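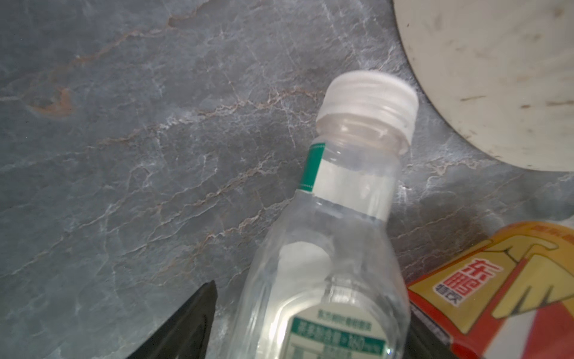 Atelier > Cahiers > Téléopération > Saisie

Temps de lecture : 2 min

Imprimer | Envoyer par e-mail

14 juillet 2018

Reprise des démonstrations sur le plan de travail marbré, tâche « bouteille couchée ». Parisa Shirazi à la commande à distance, moi aux enregistrements. Objectif de la campagne Lorkia : 200 démonstrations exploitables, toutes variantes confondues.

Réglages : ceux d'avril, sauf l'ouverture des doigts, réduite pour que l'approche soit plus courte. Caméra de poignet seule. La vue générale est restée débranchée, à remettre avant la prochaine série.

Première série, 7 essais. 2 rejetés : un doigt touche le corps avant la fermeture et la bouteille roule. Parisa descendait trop vite sur la fin. Elle a repris en s'arrêtant juste au-dessus, puis en descendant d'un seul geste. Les cinq autres sont gardés.

Le plastique transparent pose toujours le même problème : on voit les veines de la pierre à travers, et les reflets sur l'épaule changent dès que le poignet tourne. Le bouchon blanc et la bande verte de l'étiquette du col sont de meilleurs repères. Parisa vise à partir du bouchon et se cale ensuite sur le corps.

Le paquet rouge et jaune reste à droite de la bouteille. Passage étroit pour le doigt de ce côté. Ne pas l'écarter pour se faciliter la prise, on veut justement des démonstrations avec un voisin proche. Varier son angle d'une série à l'autre.

Guidage à la main essayé ensuite, bras en compensation de gravité. Plus rapide à prendre en main, mais mon avant-bras passe devant la caméra et le mouvement du poignet est saccadé. Rien gardé. Hooman Shojaei propose une poignée déportée, à voir avec Mondaveck.

À faire :
- marquer les arrêts de plus d'une seconde dans les fichiers
- refaire le zéro de la pince
- demander à Hooman le script de tri, ma version ignore les essais interrompus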